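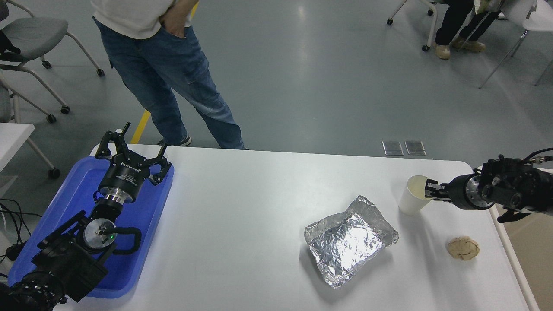 Fig. 2. Bandeja de aluminio sobre mesa blanca.

4. Montaje del proyector Ornura en pared o techo

Antes de empezar, corte la corriente en el cuadro. El interruptor de la pared no cuenta, por mucho que el cuñado de turno opine lo contrario.

4.1 Saque el proyector de la caja y compruebe que están el soporte en U, los 2 tornillos laterales y la bolsita con las arandelas. Si falta la bolsita, mire dentro de la espuma. Casi siempre está dentro de la espuma.

4.2 Presente el soporte en la pared y marque los agujeros con lápiz. Taladre con broca de 10 mm.

4.3 Fije el soporte con los tacos. En ladrillo hueco use tacos químicos; los de plástico aguantan bien hasta la primera noche de viento.

4.4 Cuelgue el proyector y apriete los tornillos laterales a mano, sin llave todavía.

4.5 Conecte los tres hilos en la caja estanca: marrón a fase, azul a neutro, verde y amarillo a tierra. El hilo de tierra no es decorativo.

4.6 Cierre la caja, apriete el prensaestopas y deje que el cable forme una curva hacia abajo antes de entrar. El agua es perezosa y goteará por ahí.

4.7 Oriente el foco y apriete ahora sí con la llave. Devuelva la corriente.

NOTA. El modelo 144 lleva sensor crepuscular. Tarda unos minutos en decidirse, sobre todo en December (así aparece el mes en el menú; la traducción sigue pendiente). No lo reinicie mientras piensa.

PRECAUCIÓN. No mire directamente a los LED encendidos para ver si funcionan. Mire la pared de enfrente.

PRECAUCIÓN. No tape las aletas traseras con pintura, cinta ni nidos. Si el nido ya está ocupado, llame al instalador y tenga paciencia.

4.8 Si no enciende

Compruebe el magnetotérmico. Compruebe el paso 4.5. Si aparece el código 964 en el mando Lalton, el proyector y el mando no están emparejados: mantenga pulsado el botón central hasta que parpadee y suéltelo. Si parpadea en rojo, repita.

Consultas de instalación: Lorna Talavera, servicio técnico Navarro. Tenga a mano el número de serie, que está en la parte de atrás, justo donde ya no llega después de montarlo.

Revisión del texto: 23/08/2018, A. Barredo.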